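Budgeting for a benchtop arm: what am I forgetting?

Posted in Lab Equipment & Automation, May 12, 2025

Lanying Xiong
We're a small teaching lab and I have been handed the job of pricing one robot arm to move tubes and pour between containers. The Hamov quote looks fine for the arm itself. My boss believes the quote is the budget. I would like to break it to him gently, with line items. What else goes on the list?

hamster_wheel
Just get the Losto, it's cheaper. We've had ours 9 months and it's fine.

benchrat
Cheaper until you price the gripper, which Losto sells separately, like shoelaces. Ask both sellers for one quote with gripper, cables, mount, stop button and training days. Then put in 12 percent for shipping and whatever the electrician finds. Ours found plenty.

Nindska_tech
Seconding the all-in quote. Also ask what a service visit costs after the warranty ends. Zeng wanted 30 days' notice and a plane ticket.

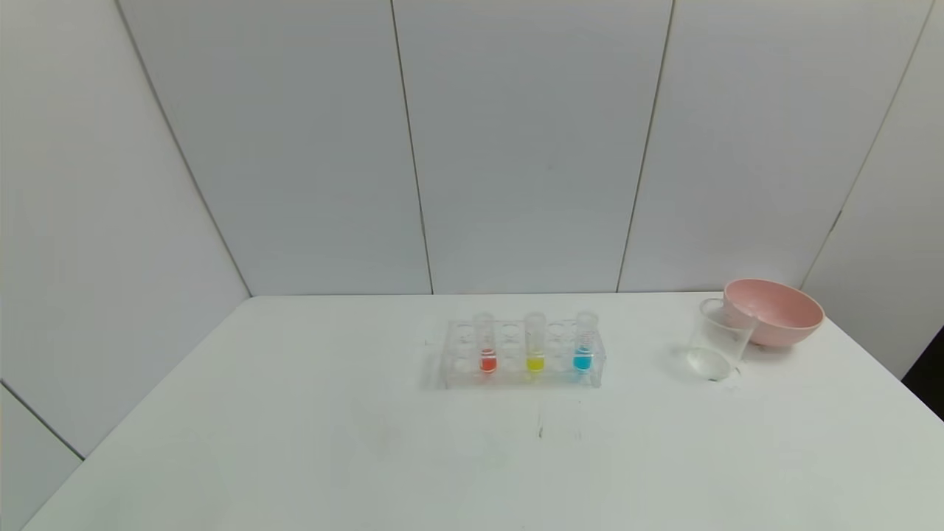
The work area deserves its own line, and it's the one people leave off. I set aside $2000 for table, panels and lights and spent all of it. White walls on three sides and a white top look tidy, but if you're using cameras, try your clear stuff before you sign. Red, yellow and blue liquid in the tubes is easy enough to pick out. A clear rack or an empty glass beaker against all that white is another matter, especially with the beaker tipped over against a pink bowl. Budget for spare glassware too. Your boss can have that line for free.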